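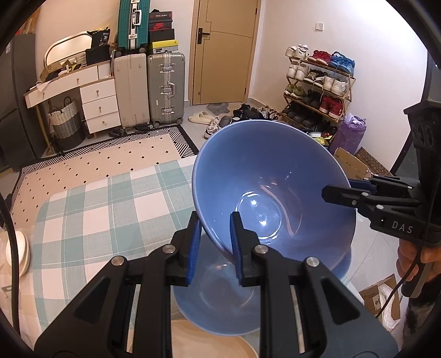 Quarantine tank 2, November, second week of the flame angels. Both fish came through the night and were picking at the rock by 7 am. The smaller one still hides behind the sponge filter when the lights come on, the larger one is out most of the day. I want to feed the mysis from a shallower dish than last time, as something deep and glossy like a big blue bowl throws bright reflections and makes it hard to see how much food is left at the bottom. Lilian has a flat white one she can lend us.

Water this morning: ammonia zero, nitrite zero, temperature steady overnight. Salinity had crept up, so I topped off with fresh and rechecked after lunch. Changed up to 6 gallons and wiped the front glass.

Feeding: mysis at 8, nori on the clip at noon. Larger fish took both. Smaller fish took mysis only, spat the nori twice. Tumaini thinks we should try the Pisix pellets soaked in garlic. I'd like to wait until it eats frozen without being coaxed.

One white speck on the left pectoral fin of the larger fish, same place as yesterday, no bigger. No scratching, breathing normal. Leaving copper where it is.

To do: rinse the spare sponge in tank water, label the Rostevport shipment bins, ask Caroline if the 37 gallon is cycled yet. Jeptoo has the evening check.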